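Reading time: 3 min

Come and help us compare grippers (paid, part-time, mostly sitting down)

I'm Oona, I run the small simulation side of things at Gallow, and I need people. We're trying out controllers for a robot arm, all of it in a simulator, and we want to know which one lets an ordinary person pick up ordinary clutter without wanting to throw the joystick at the wall. Sisine is the controller we've been using since July. Vinano is the newer one, and I have opinions about both, but I'll keep those to myself until you've had a go!

You'd be driving a simulated gripper over a rendered worktop with the sort of bits and bobs people leave lying about. Most of the time you'll be looking through the wrist view, so it's you, two fingers and whatever happens to be underneath.

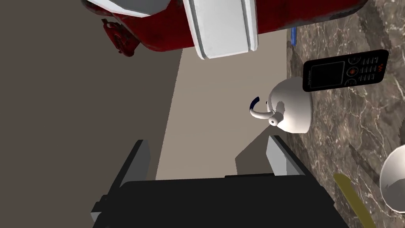 Wrist view in the simulator, with the phone over on the marble.

Each session has 60 short tries, split between the two controllers, and then a chat with me or Doaa Ramadan over a cup of tea. The tries are things like "get the fingers either side of this" or "line up with the handle and stop". Some are easy. Some are a bit maddening, I'll be straight with you, especially the long thin things, where you can be sure you're square on and then find you've come in at a slant. We log the path the gripper takes and how long you spend dithering (I dither a lot, so no judgement from me).

We'd like 6 sessions from each person, spread over three weeks or so. The first one is practice and doesn't go into the results, but you still get paid for it.
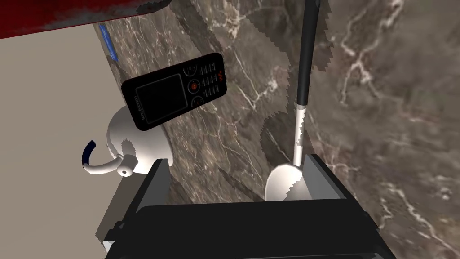
The layouts change as you go along, and so does the angle you see them from, so you can't just learn one approach and repeat it. Makis Vasilakis tried that in the pilot and got very cross when his favourite move stopped working. What I really want is your grumbling. If the Vinano stick feels twitchy when you're close in, say so. If you keep losing track of which way is forward on Sisine, say that too, out loud, while it's happening. Those remarks have been worth more to me than half the numbers.

Who I'm after: adults who can manage a joystick with either hand and read a screen comfortably for an hour, glasses absolutely fine. You don't need to know anything about robots. If you play a lot of games, please do apply, but tell me, as I want a mix. People who've worked on the Peltonen gripper trials can't take part this time, sorry, you know too much.

Pay is £100 for the full set, or a share of it if you have to drop out, plus your bus fare. Sessions are in room 151, up one flight, and there's a lift. Late afternoons and early evenings are easiest for us, though Doaa will do mornings if you ask her nicely.

To put your name down, email Gladys Mosoti at the Gallow front desk by Wed 2 November with a couple of lines about yourself and the times you can manage. No CV, please. She'll send you the consent form and I'll ring you for five minutes to answer questions.

Recent from Gallow
- Wanted: someone to tidy up our joystick code (Marlene Pacheco)
- Notes from the Vinano pilot
- Two fingers or three? What we tried in July
- Peltonen gripper trials: thank you to everyone who came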